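Kanedance Road Safety Project
Progress report to the Lenora Fund, second period
16/04/2021

Purpose of the grant

The grant pays for a study of front and rear lights on bicycles used after dark in Cisau, and for a small scheme giving lights to riders who have none. This report covers the roadside counts, the casualty records and the lights scheme. Spending is set out in the separate sheet already sent.

Roadside counts

Counting was done from fixed points on the main road, the river path and the station approach. Observers recorded whether each bicycle had a working front light, a working rear light, both or neither. Reflectors were noted separately and were not counted as lights. A light too weak to be seen from the far kerb was put down as not working, and we accept that this leaves something to the judgement of the observer.

Altogether 3,974 bicycles were recorded in this period. Of these, 1,171 had no rear light that worked. Front lights were more common than rear lights at every point. The gap was widest on the river path, where there is no street lighting and riders seem to buy a front light in order to see the surface.

Observers worked in pairs for the first few sessions and then singly. When the paired sheets were compared they agreed well on front lights and less well on rear lights, mainly on occasions when several riders passed together. We have kept the paired sheets so that the size of the error can be worked out. 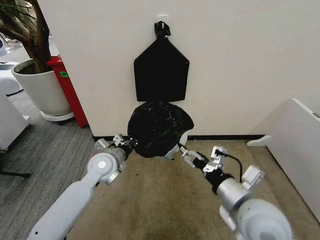

Maricica Pîrvu wrote, after reading the draft of this section, that the count should not be used to say anything about the town as a whole. The three points were picked for being busy, she said, and people who ride on side streets for short trips may well be less likely to carry lights. She asked for at least one residential street to be added before any percentage is published.

We agree. A point on Ghiță Street has been added to the plan for the next period and no town-wide figure will be given until it has been counted.

Casualty records

We were given access to 211 records of collisions in which a cyclist was hurt. They are of uneven quality. The form has a box for lighting conditions, which is nearly always filled in, but no box for whether the bicycle was lit. That has to be taken from the written account, where there is one. In many cases the account says nothing about lights, and we have entered these as unknown. Treating them as unlit, as some earlier work has done, would make lights look more effective than the evidence allows.

There is also the question of who chooses to use lights. Riders with good lights may differ in other ways, such as how fast they ride and which roads they take. The records cannot settle this. We had hoped to match them by age and type of junction, but the number of collisions after dark is too small once the unknowns are taken out. The final report will give the plain totals and say what they cannot show.
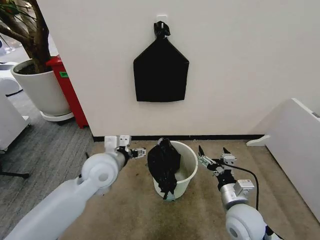 A request for a further set of records has gone in, covering the neighbouring district. If it is granted the matching may become possible. No date has been given for a reply.

Lights scheme

Almost 1,000 sets of lights have been given out, mostly at the station. Each set has a front and a rear light with a rubber strap. The first batch had straps that were too short for thicker seat posts, and the supplier has replaced them at no cost to the project. Riders were asked if they would take a short telephone survey later on. Fewer agreed than we expected, so the follow-up will rely more on repeat counts at the same points.

Changes to the timetable

The evening counts planned for August will be moved later in the year, when more people are riding home in the dark. The final report moves back to match. We are not asking for more money, but we do need the Fund's written agreement to the new end date before the observers' contracts are renewed.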